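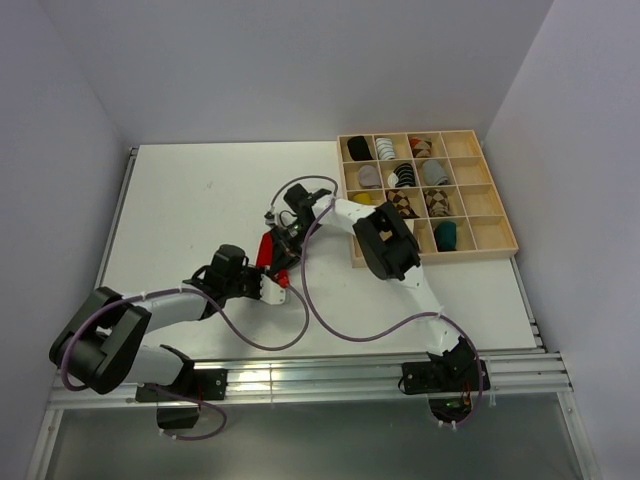
Prindness 141 bench top, white.

Prindness 141 Bench Top

The Prindness 141 is a plain rectangular top for packing benches, sorting tables and craft rooms. It is supplied without legs and fits any Brernovwood steel underframe made after the change to the wider front rail. Older frames need the adapter strip, sold separately.

Surface
Matt white on the upper face, sealed on all four edges. Resists tea, ink and most water-based glues. Solvent adhesives will mark it and should be used over a mat. Clean with a damp cloth and washing-up liquid. Scouring pads leave dull patches that cannot be polished out.

Load
200 kg, evenly spread, with the top fixed at every point on the underframe. Do not stand on the top. Clamps may be used along any edge with a pad under the jaw.

Use with textiles
The edges are rounded so that knitwear and plush goods can be drawn across them without snagging. Lint shows clearly against the white face. A grey top is available for work with pale fabrics.
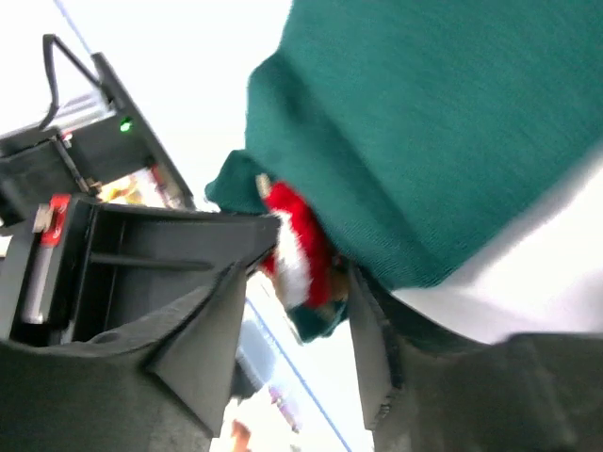 Fixings
Supplied with the top: wood screws, washers and one hex key. Pilot holes are drilled on the underside. Tighten by hand. Power drivers strip the holes, and stripped holes are not covered by the guarantee.

Ordering
Top, white: part 706
Top, grey: part 706G
Adapter strip: part 2610

Tops leave the Clindthorpe warehouse flat packed and need two people to lift. Orders placed before noon are sent the next working day. The grey top is made to order and is next due in September.

For cut-outs and non-standard lengths, send a drawing with all sizes in millimetres to Bernice Kpodo in the trade office. Cut tops cannot be returned.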